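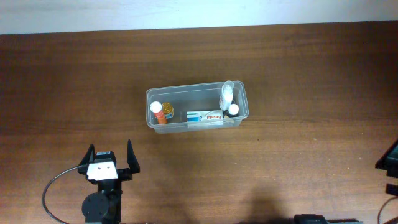 13/01/2019

Paste day, finally. I have been putting this off since before the holidays, and the Kováčik ledger has been lying in its wrapper all that time looking at me, so this morning I cleared the bench, put the kettle on and made up my mind to get the question of the paste settled before touching a single leaf of the real book.

For anyone reading who wasn't here in September: the ledger is a grain merchant's account book, half leather over boards, with the spine mostly gone and the first gatherings hanging by a thread (really by a thread, you can see it if you lift the endpaper). The paper is good, thick and a little furry, and it drinks up moisture faster than anything else we have in at the moment. The ink is the worry. Most of it sits quite happily under a damp swab, but the red ruling moves if you so much as breathe on it, and so whatever I use for the guards has to be as dry as I can get it while still holding. Our usual paste is too wet for that. I knew it in September and I know it now.

So, three batches, all wheat starch, all from the same bag.

Batch A is what we always make, Miloslav Hájek's recipe as written on the inside of the cupboard door. Soaked first, cooked slowly, stirred the whole time, left to cool and pushed through the sieve. Lovely stuff, smooth as custard, and I did the sieving twice out of pure affection for it. On the test strips it went down well and stayed down, but the paper cockled and took most of the morning to relax.

Batch B used 70 g of starch to the same jug of water, so a good deal stiffer. I let it catch a little on the bottom of the pan while I was answering the telephone, and had to pick out a few skins, which I don't count against it. It needs a stiff brush and some patience. If you load the brush and then work nearly all of it off again on a bit of scrap board before going near the paper, you get a thin, tacky coat that grabs quickly. Much less cockling. I was pleased.

Batch C was an experiment: half of A, mixed with a little methyl cellulose from the tub that came with the Bolow order. Slides beautifully, gives you all the time in the world to get a repair lined up, and then doesn't hold. Two of the strips lifted at the corner when I flexed them. It would be fine for lining something that will never be opened again, I suppose, but a ledger gets opened. Set aside for poulticing old glue off spines, where being slow is a virtue.

I tried the strips on the blank leaf from the back that we have permission to use, and also on a sheet of the modern rag paper for comparison. The modern sheet tells you almost nothing, by the way. Everything sticks to it. I would like us to stop using it for tests and keep a folder of old blanks instead, even grubby ones, even small ones. I've started one in the plan chest, second drawer down, and would be glad of contributions.

Then the ruling. I put a strip of thin tissue with Batch B over a piece of red line at the very foot of the blank leaf, weighted it between blotters and made myself go away. I went and swept the back room, and sorted the bone folders, and ate my sandwich standing up. When I came back and took off the weight there was a faint pink haze on the blotter, fainter than last time, and the line itself looked sharp under the glass. Better, but I'm not quite happy. I think the answer may be to paste out the tissue beforehand, let it dry completely on the release sheet, and bring it back with a barely damp sponge when it's wanted. That is a tedious way of working and I'll be grumbling all the way through it, but there are only so many leaves where the guard has to cross the ruling, and for the rest of the book ordinary Batch B will do very nicely.

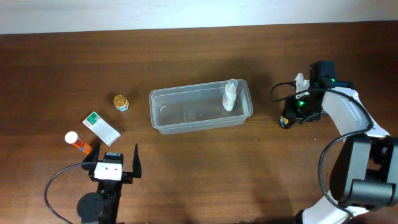 While the strips were under weight I made a start on the boards. The originals are sound apart from the corners, which have gone soft and feathery the way they do when a book has been dropped on its nose once too often. I fed a little paste in between the layers with a thin spatula, pinched them together with the padded clips and left them. The front upper corner has lost some height and I'll have to build it up. I thought of using offcuts of the Bolow millboard, but it is very hard and very gray, and I'm afraid that in a few years it would stand proud of the old board and make a lump under the leather. Better to laminate something up from scrap of the right age. There's a box of old board pieces somewhere, unless it was thrown out when we moved the shelves – if you know where it went, please put a note on the bench.

The Dunard press is sticking again. It comes down evenly until the last turn and then the left side hangs back, which with a thick book you hardly notice, and with a thin one you certainly do. I cleaned the screw and put a touch of wax on it and it went better for an hour. I don't think it's the screw. I think the platen has shifted on its collar, and I'd like Miloslav to have a look when he's back, as he took it apart the last time and I would only lose the washers. In the meantime, please use the nipping press for anything thin.

Some thoughts about thread, before I forget them. The original sewing is on raised supports with a fairly thick linen, not waxed as far as I can tell, and the swell at the spine is considerable. If I go thinner I'll have a flat, floppy spine that won't take its round, and if I match it I'll have to be careful that the guards don't add to the swell as well. I sewed up a dummy from scrap with the unbleached linen from the Tania reel, lightly waxed, and it came out with about the right feel in the hand, a little generous. The reel is lovely thread but slubby in places, so cut out the lumps as you come to them and don't try to coax them through the hole. I tried coaxing. I have a torn fold on the dummy to show for it.

On the subject of supplies, the tissue is low. We have plenty of the heavy weight and next to none of the light, and it's the light I'll be going through for this job. I'd suggest ordering a roll and not sheets, even though the roll is more trouble to store, because the guards want to be long and I hate a join in the middle of a fold. Blotters are fine for now. The distilled water wants topping up. If whoever does the next pharmacy run could also look at the dates on the first aid things and get more of the fabric plasters, I'd be grateful, as the stretchy plastic ones come off the moment you have paste on your fingers, and paste is on our fingers most of the time.

Batch A is in the glass jar at the back of the fridge with its lid on and a label, and may be used by anybody. Please take it out with a clean spoon and not the brush. Batch B is behind it, smaller jar, and I'd like to keep that for the ledger. Neither will be worth anything after a week, so don't be sentimental. Batch C is in the yellow bowl, covered, for spines.

One more thing about A. I compared it with the jar left over from before the holidays, which I had fully meant to throw away, and it smelled exactly as you would expect, and yet the old paste, thinned down, had hardly any grab left at all. I had always taken it for granted that it went off in the nose long before it went off in the hand. Now I'm less sure, and I wonder how many repairs we've done with paste at the end of its week and then blamed the paper. Worth trying properly: one batch, a strip pasted each morning until it turns, all on the same old leaf, all dried under the same weight. I'll do that when the ledger is in the sewing frame and there's room on the bench.

Next time: pre-coated tissue on the release sheet, at least a few strips, left overnight. Then the red ruling again, in the same spot if there's any left to test on, otherwise the next line up. Corners out of the clips. Find the box of old board.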